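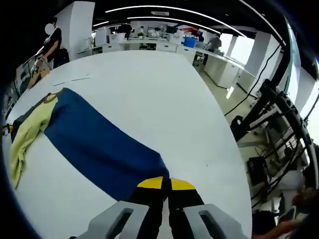 Clothes sorting at the Waris workroom

Posted Nov 21, 2024 by Titilayo Wike

The autumn sort took place over two days in the workroom at Waris. We took in clothes from the building and from the two streets behind it, checked them, folded them and packed them for the Oyewole exchange shop. There were 42 bags in the end, a few more than in February. The captions are in the order of the work, from the bags coming in to the boxes going out. Names are given where people asked for them.

Bags by the door
Most came in on the first morning. Anything tied shut was opened straight away and given a paper label with the date. Shoes went to one side and were dealt with last.

First look
Garba Osagie going through the knitwear. He checks elbows, cuffs and underarms, then turns the piece inside out and checks the seams. Moth holes mean the whole bag goes in the freezer at Oyewole for three days.

Navy and yellow-green
A two-tone piece spread out on the white table before folding, with a broad navy section, a paler yellow-green one and a thin olive-brown trim. Pieces in two colours go with the darker colour on the rail. We used to put them with the lighter one and they got lost among the pastels.

The white table
Large enough to lay out a coat with the sleeves open. Clothes go down on the diagonal if they are long. Wipe it before you start and again after the outdoor things.

Smoothing out
Start from the middle and work towards the hems. Soft jersey will not stay flat however long you spend on it, so one pass is enough. Linen gets a second pass, or goes to the ironing pile.

Ironing pile
Titilayo Olatunji took this on for both afternoons. Shirts first, then skirts, then anything with pleats. The Cumetti iron leaks if it is filled past the line – please stop short of it.

Folding, long sleeves
Face down, one side in to the middle, sleeve back along the body, then the same on the other side. Fold up from the hem in thirds. The neckline should end up on top so that people can read the size without opening it.

Folding, short sleeves
The same, but the sleeves are left as they fall. Trying to tuck them in makes a lump at the shoulder.

Trousers
One leg over the other, seat tucked in, then in half and in half again. Heavy denim is folded once less or the pile leans over.

Buttons
The tin from last time, now sorted by colour. Efe Iyamu matched nine shirts with new buttons from it. The brown ones are nearly finished, so if you have any at home please bring them in.

Mending basket
Dropped hems, loose pockets and one very good wool jacket with no lining left in the sleeve. The jacket has gone home with Efe and should be back before the spring sort.

Odd socks
Every sort has them. We keep them until the end of the second day and then they go for rags.

Children's things
Piled by age, with school jumpers kept apart. We had plenty for under fives and very little above ten.

Outdoor wear
Zips are run up and down twice before anything is packed. Two anoraks had broken sliders and were put with the mending.

Labels
White card, size first, then the type of garment, then a letter for condition. Lawal Obi wrote most of these. Last year's were done in felt tip and smudged, so it was biro all the way through this time.

Packing
The boxes came flat from Lestus and were taped on the bottom both ways. Heavier clothes at the bottom, knitwear in the middle, thin tops last. Some 70 pieces fit in a large box if they are folded well.

Rags and offcuts
Whatever could not be worn or mended. Cotton goes for cleaning cloths. Mixed fabric is collected with the textile recycling on the usual day.

Stacked for collection
All the boxes lined up along the wall with the labels facing out. The van was late, but the loading took less than half an hour once it had arrived.

Clearing up
Table wiped, floor swept, chairs put back. Lost property from the two days was one scarf, a house key on a red ribbon and a pair of reading glasses. They are in the drawer under the sink.

If you would like a larger copy of any picture, ask at the workroom or leave a comment with the caption title. The next sort will be in February and bags can be brought in from the start of that month. Please wash things first, and leave the hangers at home.

90 likes · 9 comments · Share

We use cookies to remember your settings. Accept | Manage

Contact | © Waris workroom | Back to top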